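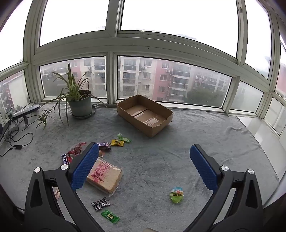

Valeriano Ortuño wrote that the left jaw had stopped closing all the way again, and asked whether anyone had checked the trigger cable before swapping the pad.

Yes, checked. Notes so far:

**Ticket:** Clarura hand gripper, left jaw lags on close
**Opened:** 2 Mar 2025
**Task:** snack sorting, wrapped items into the cardboard tray
**Status:** open

- Jaws close evenly with nothing between them. On a thin wrapper the right pad arrives first and pushes the item sideways.
- Worst on candy bars and small packets. The bread loaf is wide enough that it doesn't matter.
- Trigger cable has no fraying. Took up the slack by 2 turns - no change.
- Backed off both pivot screws on the left arm, cleaned them, put them back. Better for about 800 closes, then the lag came back.
- Logged width reads 6 mm with the pads touching. It should read zero, so those recordings are marked bad in Nikport.

Valeriano asked if the pads could be swapped left to right. Tried it. The lag stays on the left, so the pad is fine.

Next: replace the left pivot bushing. Rosales has two in the parts drawer. Rezero the width after fitting, then repeat the small packets first.

Please don't record with this unit until the bushing is in. Use the spare from Wiltis.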